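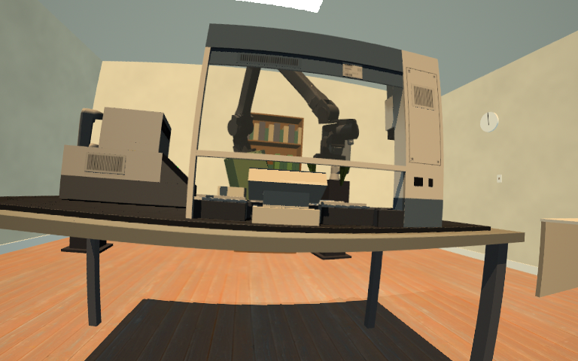
Sallari is on plan for May, bar the item under Teuber below. The method first: we train the two-arm policy in the simulated lab only, then score it on layouts it has not met. 2092 simulated runs done this period, 739 of them with both arms working inside the enclosure. The crossbar on the big machine is the hard bit - with the arms hanging behind the top beam and the fingers ending up below that bar, the planner needs a path for both elbows as well as the grippers. Old planner checked grippers only. New one checks every link, slower but far fewer aborted runs.

Projects > Lab Automation > Funder Updates

Search reports Go

Result so far: aborted runs down from 186 to 144 on the same test set. Smaller drop than we hoped. Most of what is left is the left arm near the slim post, see next.
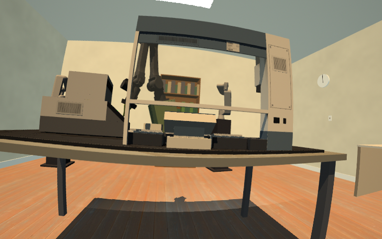 Posted by Melina Karagiannis | 31/05/2018

Gripper outside the post, beside the smaller machine. Poses like this one are valid but the way back in is tight, and the planner tends to give up to early. Arne Sperling is adding a cost for leaving the enclosure - first version running, no numbers yet.

Teuber: grasp scoring is late. Code works, write-up doesnt exist. Will send with the next report.

Lindmont: layouts recieved and loaded, thanks.

Spend: within budget, no changes asked for. Would like a decision on the extra compute for Droremmont before we start the next batch.

Home | About | Projects | Reports | Contact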